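Print this page
E-mail this page

Tralilov Grasp Stack - August progress report to the Plomberg fund

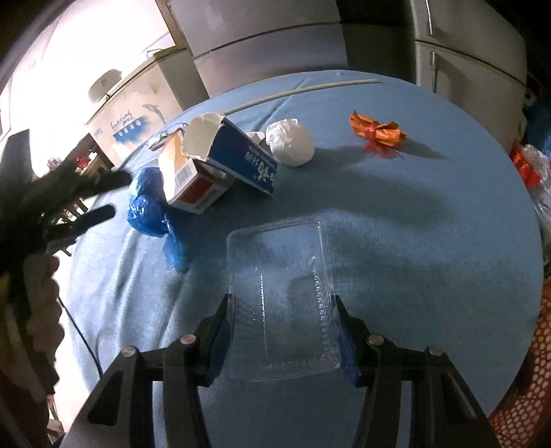
Fingertips on either side of a clear container, tabletop clearing task.

Hello again from the software side. I'll keep to the same order as last time (perception, planning, control, tooling, money) so you can lay the two reports next to each other if you want to. Short version: perception has moved a lot, planning a little, control is nearly where we said it would be, and I owe you an explanation about the tooling.

Perception

Clear plastic has eaten most of my month, and I can't say I'm sorry, it's the most fun part of the project! The trouble with a see-through container is that the color image is mostly the tablecloth behind it. The old segmenter happily labeled the middle of an empty tray as table and then gave us two skinny objects where the rims were. A planner that gets told about two skinny objects will try to pick up one of them, and you can guess how well that went.

The new version looks for rims first. It finds thin bright edges, tries to close them into a loop, and only then asks what is inside. Ribs and dotted ridges molded into the plastic help a lot more than I expected, so I've stopped smoothing them away in the preprocessing step (that was my own bright idea from the spring, and it's gone now). We labeled 249 new views of clear containers on patterned and plain cloth and retrained on those together with the old set. Split rims, where one tray gets reported as two things, used to be our most common error by a mile. They now come in third, behind missed lids and shadows.

Shadows are the next headache. With strong light from one side, a dark patch on a pale cloth can look a lot like a flat object. I have a half-working fix that checks whether the weave of the cloth carries on through the dark area. It's slow and it's switched off by default. I'd like another month on it before I promise anything.

Bags and crumpled wrappers are fine as long as all we want is "something is here, don't hit it." Picking them up on purpose is in the second half of the grant and I haven't started.

Planning

The planner is still Irkon, and it's still the part I touch least. Two changes this period. First, it now keeps a little extra room around anything the perception side marks as soft, so the arm doesn't drag a bag along on its way to the thing it really wants. Second, grasp candidates for open containers are now pairs of wall contacts, one each side, where before we were sampling points all over the surface and throwing most of them out. Planning is noticeably quicker as a result, and the plans look saner when you step through them in the viewer.

What it does badly is tilt. If a container is sitting at a slight angle, or it tapers from one end to the other, the two walls aren't parallel, and Irkon still scores the pair as if they were. I've written the corrected score but haven't merged it - it changes the ranking for solid boxes too, and I want to look at those one by one first.

Control

This is the bit you asked about in the spring review. Closing on thin plastic is touchy. Squeeze like you would on a carton and the walls buckle, the rim pops up and the thing shoots out. The controller now closes in two stages: quick until either fingertip reports contact, then slow and force-limited until both do. If one side touches well before the other, it shifts the hand sideways a hair before carrying on, so we don't shove the container across the cloth.

Over the last test block we ran 317 grasps on clear containers. Of those, 19 ended in a drop and 11 were stopped by the software before the lift. I've gone through all of the drops by hand. Most were late slips during the lift, when the grip force was still set for an empty tray and the tray had something in it. We need a weight estimate in the first moment of the lift and a quick bump in force to match. That's on the list for the coming period, and I'd call it the most important item there.

Tooling

OK, the explanation. We said the replay viewer would be ready for outside people by now and it isn't. It works on my machine and on the lab machine, it reads the logs, it lets you scrub back and forth and see what the segmenter thought at each step. Installing it anywhere else is miserable. I underestimated how tangled it was with the old Hájek logging format, and I spent a good two weeks pulling the two apart. The new log reader is done and tested. Packaging and a short guide are left, and I'd like to move that milestone to the end of the next period if you're all right with it.

Money

We're a bit under on compute and a bit over on labeling. I'd like to shift the leftover from the first to the second, same total. The sheet with the lines is attached as usual.

Coming up next

- Weight estimate at lift, with force adjustment
- Merge the corrected wall-pair score in Irkon
- Shadow check, if I can make it fast enough
- Viewer packaging and guide

Please let me know about the milestone and the budget shift when you get a chance. I won't start the extra labeling until I've heard back.

Print this page
E-mail this page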